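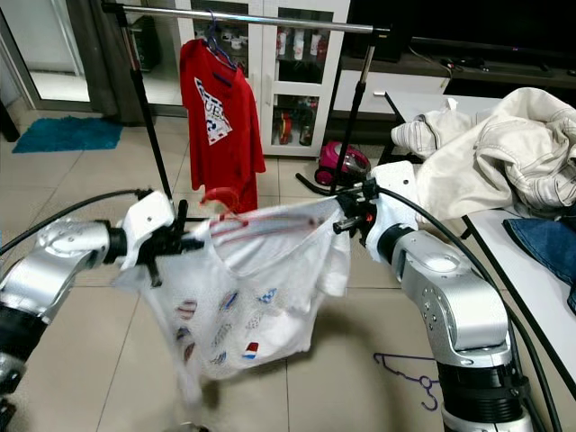

Two arms, a white T-shirt, one red hanger.

Before you budget for a laundry robot

Sellers like Lenlow and Arotska quote you for the arms. Ask what the grippers cost to replace, and get it in writing. One quote we read had them at $370 a pair, on page four.

Time yourself first. Hang a normal load and write down the minutes. If the machine needs 60 and you need nine, the price had better be very good.

Bring your own clothes to the demo. Showroom shirts are stiff and all one size. Take a stretched collar, a kid's hoodie and the cheap wire hangers you really use.

Measure the floor between your rack and the nearest table, with the arms reaching out. Ellwood's sheet gives the size folded up, so it tells you very little.

Service plans: Elov wants $147 a year and leaves out cables. I'd skip any plan that does.

Rent before you buy. A 28-day rental is long enough to see whether you still switch it on in week three. A second garment rack costs far less, and it might be all you need.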